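Projects > Text collections > School press > Lamden profiles

Search this collection Type a file name or tag Go

Lamden Student Profiles: README and data card

Last revised 19 Jun 2018

Summary

This collection holds 400 short profile articles taken from student newspapers. A profile, for the purposes of this card, is a piece in which one student writes about another person connected with the same school: a fellow pupil, a teacher, a coach, a member of the kitchen staff. Match reports, reviews, opinion columns and news items are excluded even where they contain long quotations from one person.

The articles come from the newspapers of three schools, Lamden, Erkden and Zabala. All were published on the newspapers' own websites. The print editions were not used, as they often carry a shortened version of the same piece.

The collection was put together for work on how young writers handle quotation: how they introduce it, how they break it up, and how they deal with the gap between what was said and what fits the paragraph. It has also been used for teaching. It is too small for most kinds of language modelling and was never meant for that.

Contents

articles/ holds one plain text file for each article.
meta.csv holds one row for each article.
quotes.csv holds one row for each quotation.
removed.txt lists the identifiers of withdrawn articles.
GUIDE.txt is the guide used by the people who marked the quotations.
CHANGES.txt is the change log.

All files are UTF-8 with Unix line endings. Curly quotation marks in the source have been kept. Double spaces after a full stop have been kept as well, as they turn out to be a fair sign of which articles were pasted in from a word processor.

Fields in meta.csv

id: school prefix (lam, erk, zab) followed by a running number. Numbers are not reused after a withdrawal.

headline: as published, including any full stop or missing capital.

standfirst: the sentence or two under the headline, where the site had a separate slot for it. Some Erkden articles have the standfirst run into the first paragraph with no break. Where this could be seen by eye, it has been split out and the column split_by_hand is set to 1.

year_group: the year group of the person profiled, not of the writer. Blank for staff.

role: pupil, teacher, coach, other staff, former pupil.

topic: a single tag from a list of 12. The list is in GUIDE.txt. Where two tags fitted equally well, the earlier in the list was used.

length: number of words in the body, with headline, standfirst and captions left out.

pictures: yes or no. The pictures themselves are not distributed, and captions are removed from the body text.

Fields in quotes.csv

id: as in meta.csv.

start, end: character offsets into the article file, counted from zero. The quotation marks are inside the span.

speaker: subject, friend, relative, staff, writer, unknown.

tag_verb: the verb that introduces or follows the quotation, in the form used. Blank if there is none.

position: before, after, middle. "Middle" means that the quotation is broken by its tag.

brackets: yes if the quotation contains square brackets.

partial: yes if the quotation is a fragment set into the writer's own sentence.

How the articles were chosen

Each newspaper's site was read through from the oldest page still online. Everything filed under "Profiles", "People", "Faces" or a similar heading was taken as a candidate. The Zabala site has no such heading. Candidates there were found by reading the features section in full, so the Zabala part contains more borderline cases than the other two.

A candidate was dropped if any of the following applied:

- it profiled more than one person at equal length
- it was written as questions and replies with no joining text
- the body was cut short on the site
- it dealt mainly with illness, bereavement or a disciplinary matter

The last rule was applied strictly. An article in which the subject mentions such a matter in passing was kept, but the passage was read by a second person before release.

Names

All personal names in the body text have been replaced. Replacements keep the first letter of the surname and the rough length of the name, so that offsets shift as little as possible. Nicknames were replaced only where they could be traced back to the real name. Pet names (animals) were left alone.

Writers' bylines were removed altogether. A field linking articles by the same writer existed in an early draft and was taken out before the first release: with a small school and a known year, it was too easy to work back to a person.

Names of towns, clubs and shops have been left in unless they pointed at a home address. Please do not attempt to restore any name.

Marking of quotations

Quotations were found by script and then corrected by hand. The script looks for paired double marks and fails on the usual things: a paragraph that opens with a mark and never closes it, a mark used for inches, a song title. Single marks inside double marks are treated as part of the outer quotation. Single marks used alone, which are common for phrases such as a family nickname or a team motto, are marked only if the text makes clear that somebody said them.

Square brackets deserve a note. Student writers use them heavily, often where they are not needed, to swap a pronoun or a possessive and make the quotation agree with the sentence around it. The brackets field records only that they are there. It makes no claim about what was replaced.

The speaker field was filled in by 2 people working apart. Where they disagreed, the value is "unknown". This was judged better than a vote, but it means that "unknown" covers both real doubt and simple slips.

Pre-processing

Web markup, menus, share buttons and advertising were stripped. Paragraph breaks follow the site. Spelling, grammar and punctuation were not corrected. Words broken across lines by a hyphen were rejoined where a dictionary lookup gave one result, and left alone otherwise.

The Fullari tool was used for tokenising when producing the length field. Other tools will give slightly different counts, mainly over contractions and dashes.

Known problems

The Erkden site changed its software in December of the second year covered. Articles from before the change lost their italics, and titles of books and films that had been set in italics now run on with no mark at all.

In the Lamden part, some profiles were edited by staff before publication and some were not. The site does not say which. Differences in tag_verb between Lamden and the other schools should be read with this in mind: "said" after the quotation is close to a house rule there, and "explained" is rare.

Topic tags lean towards sport. That reflects the newspapers, where the profile slot was often filled by a team captain in the week of a fixture. Profiles of staff other than teachers are few and nearly all from Zabala.

Opening sentences are more alike than a reader might expect. A large share begin with a pair or a string of descriptive words supplied by the subject. Anyone using the collection to study openings should check for this first.

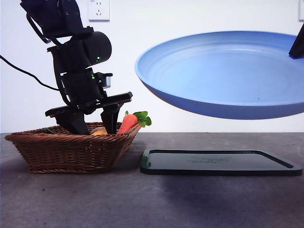
One reader wrote in to object that the partial field is too blunt, as it treats a one-word fragment and a long clause in the same way, and asked for a count of words inside the marks. The count can be worked out from the offsets, so no column has been added.

Splits

No official split is provided. If you need one, split by school or by year, not at random. Articles from the same school and year often share a writer, and some share whole sentences of background on the school.

Withdrawal

Anybody profiled in the collection, or who wrote one of the articles, may ask for it to be withdrawn. No reason is required. Withdrawn articles are deleted from all files and their identifiers added to removed.txt. Users are asked to check that file before publishing and to delete the listed articles from their own copies.

Terms

Free for research and for classroom use. Do not pass on the article files separately from this card. Quotations in published work should be kept short.

Comments (3)

Reader
The offsets in quotes.csv are out by one in some of the zab files for me. Is this a byte order mark? Removing the first character fixed it.

Reply from the maintainers
Yes. Some of the zab files were saved with a mark at the start. Listed in CHANGES.txt and to be corrected in the next release.

Guest
Used the Lamden part with a class for a lesson on brackets. It would help to have the guide as a separate download, without the article files.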